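Zwei Tage bei Sullomex: ein Reisebericht mit vielen Prospekten

Wer schon einmal auf einer Reisemesse war, kennt das vielleicht: Man fährt mit einer leeren Tasche hin und dem festen Vorsatz, diesmal wirklich nur das mitzunehmen, was man braucht, und abends sitzt man dann im Hotel zwischen Karten, Heftchen und Tüten und weiß gar nicht mehr, von welchem Stand was stammt. Mir ging es auf der Sullomex wieder genauso, und ich muss gestehen, dass ich diesen Teil fast am liebsten mag.

Angereist bin ich im Juni mit dem Frühzug, Ankunft kurz nach zehn, und vom Bahnhof aus sind es mit dem Bus noch einmal 11 Minuten bis zum Messegelände. Der Bus war voll, aber die Stimmung gut, neben mir unterhielten sich zwei ältere Damen über Dampferfahrten und zogen schon den Hallenplan zurate. Am Eingang ging es dann schneller als gedacht. Wer sein Billett vorher gekauft hatte, durfte an der langen Schlange vorbei, und das war bei der Hitze eine große Wohltat.

Gezeigt wurde in 2 Hallen, und laut Programmheft waren es in diesem Jahr 459 Aussteller. Die erste Halle gehörte den großen Veranstaltern mit ihren Leinwänden und Gewinnspielen. Ich bin da eher zügig durchgegangen, zugegeben, obwohl der Stand von Carna mit seinen Wanderreisen wirklich hübsch gemacht war und es dort einen ausgezeichneten Apfelsaft gab. In der zweiten Halle saßen die Kleinen: Fremdenverkehrsämter, Kartenzeichner, Verlage, dazu allerlei Leute, die Reisen für zwölf Personen organisieren und jeden Gasthof auf der Strecke selbst kennen. Dort bin ich hängen geblieben, und zwar bis weit in den Nachmittag hinein.

Besonders angetan hat es mir die Ecke mit den gezeichneten Karten. Ich sammle so etwas seit Jahren, am liebsten Stadtpläne, auf denen die Häuser noch wie kleine Häuser aussehen und auf dem See ein Boot schwimmt, das im Verhältnis viel zu groß geraten ist. Bei Desel, einem kleinen Kartenverlag, konnte man zusehen, wie so ein Blatt entsteht, erst mit Bleistift, dann mit Tusche und ganz zum Schluss die Farben. Die Zeichnerin erzählte, dass die Bäume am längsten dauern. Ich hätte auf die Beschriftung getippt! Gleich daneben lagen Karten und Reiseführer aus China aus, und da konnte ich natürlich auch nicht vorbeigehen, obwohl ich kein Wort davon lesen kann.

Mittags gab es im Innenhof Nudelsuppe im Pappbecher, etwas versalzen, aber heiß und schnell. Danach noch ein Vortrag über Inselreisen an Binnenseen, für den 50 Stühle aufgestellt waren, und es reichte hinten und vorne nicht. Ich stand an der Wand und habe trotzdem fleißig mitgeschrieben. Gelernt habe ich unter anderem, dass man die erste Fähre am Morgen nehmen soll, wenn man die Ufer für sich haben möchte, und dass man Proviant lieber vom Festland mitbringt.

Gegen sechs war ich dann im Hotel Semple, einem älteren Haus mit freundlichem Empfang und erstaunlich ruhigen Zimmern. Und da kam der gemütliche Teil: Tasche ab, etwas trinken, Papier sortieren. 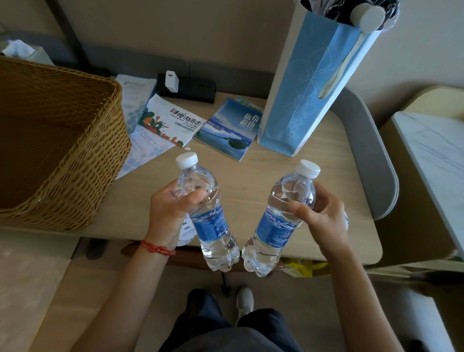

Wasser in den Händen, Lesestoff auf dem Schreibtisch: die gezeichnete Touristenkarte und der Reiseführer mit dem blauen See auf dem Umschlag.

Der Reiseführer hat es mir schon wegen des Titelbilds angetan, blaues Wasser mit einer kleinen Insel darin, und nach dem Vortrag vom Nachmittag passte das natürlich wunderbar. Die Karte ist ganz in meinem Sinne, bunt, mit viel Orange und Grün, und praktischerweise steht auch auf Englisch darauf, was sie ist: «Hand-drawn Tourist Map». Sie bekommt zu Hause einen Platz im Flur, falls ich dort noch einen finde.

Am zweiten Tag bin ich nur noch bis zum Mittag geblieben. Es war deutlich voller, vor allem viele Familien, und an den Ständen blieb weniger Zeit für ein Gespräch. Dafür habe ich bei Carna doch noch nach den Herbstterminen gefragt und eine geduldige Auskunft bekommen, samt einem Tipp für eine Rundwanderung mit Bahnanschluss an beiden Enden.

Ein paar Hinweise für alle, die nächstes Mal hinfahren möchten: Die Garderobe liegt hinter der zweiten Halle und ist schlecht ausgeschildert. Trinkwasser am besten selbst mitbringen, die Schlangen an den Getränkeständen waren lang. Wer sich für Karten interessiert, geht gleich morgens zu Desel, am Nachmittag waren mehrere Blätter vergriffen, darunter leider auch der Hafenplan, auf den ich es abgesehen hatte. Man hat mir aber versprochen, dass er nachgedruckt wird, und meine Adresse liegt dort jetzt auf einem Zettel in der Kasse.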